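Treltgate Open Day

The Treltgate Open Day is a yearly public event at the Treltgate robotics building in Tarkach. It is held on a Tuesday in September, opens at 10 in the morning and runs until early evening. Admission is free. The day is best known for the Kistari demonstration, in which a robot arm picks mixed household things and toys out of a bin while visitors watch from a few steps away. The most recent edition drew 1,831 visitors, the highest attendance so far.

History

The open day grew out of a lunchtime viewing for students, held when the building had a single working robot cell and the audience stood in the corridor. Local schools began asking to come along, and the event was moved to the Bermúdez Hall on the ground floor, a former loading area with a high ceiling and good daylight. The hall has hosted it ever since. Two smaller rooms upstairs are used for talks and for a hands-on table where children can drive a desktop gripper with a pair of knobs. The queue for that table is often longer than the one downstairs.

In its early years the program was mostly lectures. Live demonstrations now take up most of the day, and the printed program lists 31 of them, from short line-following runs to the long Kistari sessions before and after lunch.

The Kistari demonstration

Kistari is the name of the laboratory's bin-picking project. The problem it works on is easy to state and wonderfully hard to solve: given a container of things that were never meant to be handled by a machine, find one that can be reached, take hold of it and lift it out. People do this without a thought when they dig through a drawer. For a robot, every item raises its own questions. A soft toy gives way under the fingers. A bowl has a curved, shiny surface that can confuse depth sensing, and it may be best taken by the rim. A tool handle can be partly hidden under or behind something else.

Each session starts with the bin being filled in front of the audience. The operator then explains on a screen how the software ranks possible grasps, and the arm is set going at reduced speed so that people can follow what it is trying to do. Failed grasps are left in. The arm simply goes back, looks again and makes another attempt, and some of the loudest applause of the day comes after a third or fourth try.

Sessions are kept short, with a pause for questions after each one. Common questions concern how the robot decides what to take first, what happens when two things are tangled together, and whether it gets better with practice. The last of these leads nicely into the project's record of past attempts. By the latest open day the team had logged 3,000 of them, and a selection of the best and the worst is played on a loop near the entrance – the worst ones are very popular.

Objects

The choice of objects is a favorite part of the event. Plush animals, toy figures, dishes and hand tools are mixed on purpose, so that soft and hard, dull and glossy things end up side by side. The collection changes from year to year. Visitors may suggest additions on paper slips, and a few suggestions are taken up each time. Anything sharp, breakable or small enough to slip between the gripper fingers is turned down.

Visiting

The Bermúdez Hall is step-free, and there is a raised platform along one side so that younger children can see into the bin. Visitors stay behind a marked line while the arm is moving. Photography is allowed, but flash is not, as it can upset the camera readings. The morning sessions are usually calmer and are recommended for school groups, while the late afternoon is the best time for anyone who wants a long talk with the engineers.

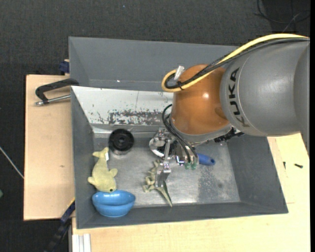
Treltgate Robotics Department – Manipulation Team

Bin picking at the Kistari station, with the gripper lowered among a plush dolphin, a glossy blue bowl and other items. The arm carries KUKA lettering. Group bookings for the open day are taken at the Treltgate front desk in Tarkach.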